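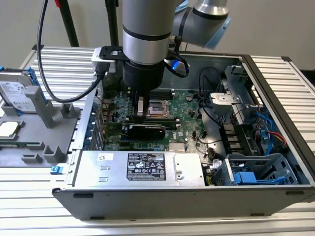

Search this site Go

Print this page | E-mail this page

Gorneck Allotments and Green Corridor
Progress report to the Cidier Fund, period two
17 Sep 2025

Quick one this time as the water people are due any minute and I want this off before the deadline. Full accounts follow separately.

Where we are

Beds: all done on the lower field. 166 plots marked out and numbered, every one let except 7, and those are the soggy ones along the Brisport side. Not letting them till the drainage is sorted. Have had people ask. Answer is still no.

Paths: main spine finished end to end, woodchip on top of membrane. The side paths are grass for now. We said in the bid they'd be gravel but the price of gravel went up twice between quote and order and I'd sooner spend it on the tank. Please shout if you're unhappy with that, it's a change to budget line four and I think it needs your OK in writing.

Hedge: 590 whips went in along the north boundary. Hawthorn, hazel, a bit of dog rose. The dry spell in early summer knocked them back badly at the road end where the soil is thin, and we lost a stretch by the gate altogether. The rest looks fine, some of it waist high already. Gaps to be replanted in November when the bare-root stock comes in. Supplier has agreed half price on replacements, which I wasn't expecting.

Rabbits – see last report. Guards now on everything. Still rabbits.

Water

The big one. Tank is on its base, guttering from the Kamata building connected, overflow not. Kamata have been very decent about the roof and signed the access letter without any changes. What's holding us up is the mains top-up: the meter chamber isn't where the plan says it is. Dug where told to, found clay and a length of old pipe going nowhere. Contractor came back with a locator and thinks it's under the verge, so that's a highways permit, so that's more weeks.

In the meantime plot holders are filling cans from the standpipe at the bottom. It's a long walk from the top rows and the older members feel it most. We bought two trolleys out of contingency (receipts attached) and they get used constantly, one already needs a new tyre.
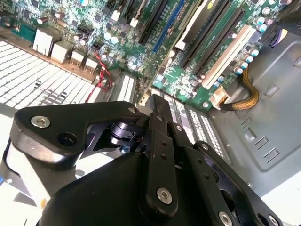
Once the permit is through the connection itself is two days' work. I've kept the contractor's retention back until the overflow is finished as well, they know this and aren't arguing.

Training days

Ran four out of the planned six. Pruning, composting, seed saving, and the general beginners' one, which filled up so fast we had to cap it at 20 and start a waiting list. Composting was thin on the ground, clashed with the Brisport show, my fault for not checking. The two left over are hedge laying and winter veg. Both booked for the autumn, same hall, same rate.

Feedback forms mostly good. Main grumble was the cold tea urn. Second grumble was handouts printed too small so theyve been redone in bigger type.

Money

Spent a bit under profile overall. Paths under, hedge on the nose, training under becuase of the two sessions still to come, water over. The overspend on water is the second dig plus locator hire. I'd like to move the training underspend across to cover it, if allowed. If it's not allowed we can carry it from plot rents, but that leaves nothing for the shed roof.

Risks

Permit slips past winter. Likely-ish. Would mean no top-up for spring sowing.
Drainage on the Brisport side. Waiting on a second quote, first one was silly money.
Hedge replants failing again at the road end. Going to mulch heavily this time and put a soaker hose on.

Needed from you

A yes or no on gravel to grass.
A yes or no on moving the training money.
Confirmation of the next payment date – the letter and the portal say different things.

Photos of the hedge and the tank base are in the shared folder under Gorneck. The insurance certificate is in there too, renewed, same cover as before.

Site rep, Gorneck Allotments

Print this page | E-mail this page
7 shares | 0 comments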